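The Ferry to Gunusport

My aunt left me a boat ticket in her will. Well, she left my cousins the house and the good knives, and she left me an envelope with a ticket in it, Corham to Gunusport, one way, foot passenger, no date. I thought it was a joke at first (she did like a joke, usually at the expense of whoever was paying for lunch) but the solicitor had a straight face and a form for me to sign, so I signed it.

I didn't use it for ages. I stuck it on the fridge under the magnet shaped like a lemon and it went a bit yellow itself. Then in May the Kodaleo people gave me a fortnight off I hadn't asked for, which is how they put it, and I woke up one morning at half past five with nothing to get up for and thought, right then, boat.

The woman at the ticket window in Corham turned it over and held it up to the light.

"Where did you get this?"

"My aunt."

"Melati Pelupessy," she said, and it wasn't a question, and my stomach did a little flip because her name isn't on it. I'd checked. All it has is a number, 566, in purple ink.

"Did you know her?"

"She was always buying these," said the woman, and stamped it so hard the pen pot jumped.

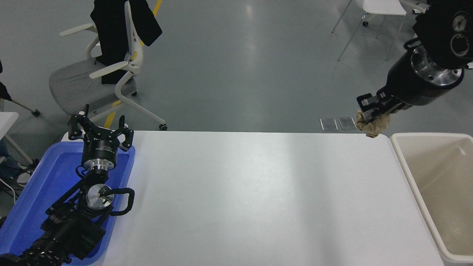 2. The Crossing

I'd pictured seagulls and a bracing wind and me looking interesting at a rail. What I got was fog, and a seat next to a man eating a boiled egg out of his coat pocket. He had another one after that. He offered me a third and I took it, I'd had no breakfast, and it was a perfectly good egg.

"Visiting?" he said.

"I don't know," I said. "My aunt sent me. She's dead."

He nodded as if lots of people's aunts did this. Then he told me about his hip, and his brother's hip, and a café on the harbour called Lü where I should go if I wanted soup and should not go if I wanted conversation. I said I'd had quite a lot of conversation already, thank you, and he laughed so much he had to put the egg down.

Somewhere in the middle the engine stopped. Everyone went quiet, even the toddlers, and you could hear the water slapping along the side. I thought about Aunt Melati sitting there, maybe in my very seat, with her huge handbag on her knees. She told us she spent those weekends at a bridge club. My mum used to say, what kind of bridge club sends you home sunburnt? And my aunt would say, a windy one, and ask for the potatoes.

The engine started again. The man slept. 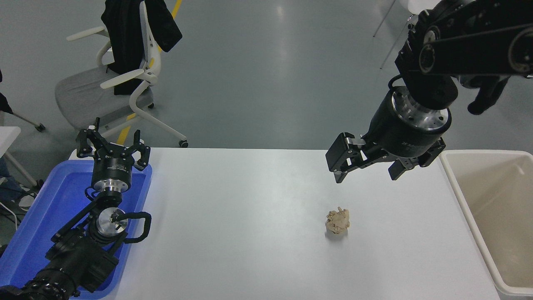

Lü was easy enough to find, being the only place with its lights on. I had the soup. It was fish and something green and I could have climbed into the bowl. The owner didn't say a word to me until I went to pay, and then he looked at the stub of my ticket, which I'd put on the counter with my change, and he went into the back and was gone for so long that I nearly left the money and ran.

He came out with a biscuit tin. Inside were stubs, hundreds of them, purple numbers, all packed in on their sides like index cards. He ran his thumb along and pulled out the last one. 549.

"She was saving up the rest," he said. "You've got one. Who's got the others?"

I thought of my cousins with the house and the good knives. I thought of my mum, who had an envelope too, and who'd put it in a drawer without opening it because she was cross.

"Is there a phone I could use?" I said.

He pointed at the wall. Then he put the bowl back in front of me, full again, and got down two more.

Contact | © All stories remain with their authors | Back to top

14 comments | 2 shares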